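Home > Packing > Cartons > Die-cut > Morken 379

Morken 379 Die-Cut Postal Carton

Plain brown corrugated, supplied flat
Pack of 50
Stock code: 2193

The Morken 379 is a one-piece shipping carton for small and medium orders. It arrives flat, folds up by hand and needs no staples. We sell it to potters, soap makers, booksellers, spare parts counters and anyone else who sends out parcels of much the same size every day. It replaces the older Morken carton, which had a shorter lid flap and needed tape on both ends.

The board is single wall. It is stiff enough for most goods under normal handling but it is not a heavy-duty box. If you are sending castings, full paint tins or anything with sharp corners, look at the Brokow double wall range instead. 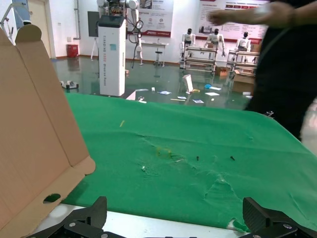 Open carton beside the green bench cloth

What you get

Each pack holds 50 cartons, banded in two bundles with a card sheet top and bottom. There is no print on the outside. The inside is also plain, so you can stamp or label either face. Tape, labels and void fill are sold separately.

Packs are sent from our Drerstead warehouse. Orders placed before noon go out the same working day. Full pallets are made up to order and take longer, so please ring first if you need one by a fixed date. We don't split packs, but we will send up to three loose samples free of charge to trade accounts.

Folding

1. Lay the blank flat with the creases facing up.
2. Run your thumb along each crease before you bend it. Cold board can crack if it is forced.
3. Raise the side panels and bring the ends in.
4. Tuck the end flaps fully down inside the walls.
5. Fill, fold the lid over and tape once along the front.

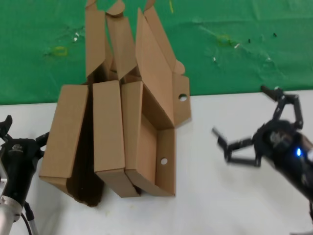 Part folded, with the lower panels standing on the bench

Most people get the hang of it after half a dozen. If the ends spring back out, the side creases have not been bent far enough. Take the panels past square, let them go, and try again. Wet hands mark the board, and so does hand cream.

Setting up a packing bench

You don't need much room to make these up, but the blank is wider than the finished carton and people often forget to allow for it. Keep the flat stock on the left if you are right-handed, at bench height. Lifting bundles off the floor all day is the usual cause of sore backs in a packing room. Tape and labels go on the right, scales behind.

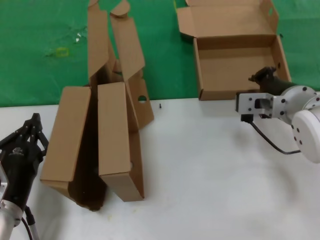 Making up in batches is quicker than making up one at a time. Fold a shelf's worth in the morning, then pack from the shelf until it runs out. A pale top helps with this, and brown cartons are easy to see against a white one, even two together at different stages of folding. Wipe the top down at the end of the day, as grit under the board will scuff the outer face. The Sarkar bench top is wipe-clean and comes in white or grey, and can be cut to length at no extra cost.

Storage

Store flat, indoors and off a concrete floor. Corrugated board takes up damp and goes soft, and once it has gone soft it stays weaker even when it has dried out. Don't stand packs on end for more than a few days or the bottom edges will crush. An unheated shed is fine in summer. In December we get a good many calls about cartons that won't hold their shape, and nearly all of them have been kept in a garage.

Use the oldest packs first. The packing date is on the band. 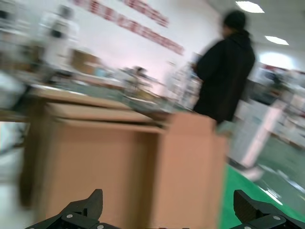
Returns

Unopened packs can be sent back within 30 days for a refund, less carriage. Opened packs can't be returned unless there is a fault. If you find bad creases or torn board, keep the band from the bundle and send us a picture of it with your order number. We will replace the whole pack, not single cartons.

Recycling

The carton can go in with household or trade card. Take off as much tape as will come away easily. Paper tape can be left on.

Related items

Morken 701 carton, the next size up
Brokow double wall carton
Paper tape, 50 mm, single roll
Sarkar bench top, white or grey

Customer comments

"Good plain box. We changed over from bags and get far fewer chipped mugs. Would like a slightly deeper one."
Sigrún Frandsen

"Fine once folded. The first few took me ages. Delivery was quick but one bundle had a bent corner, replaced without fuss."
Trade customer

Prices are shown without VAT until you log in. Page last updated February 2022.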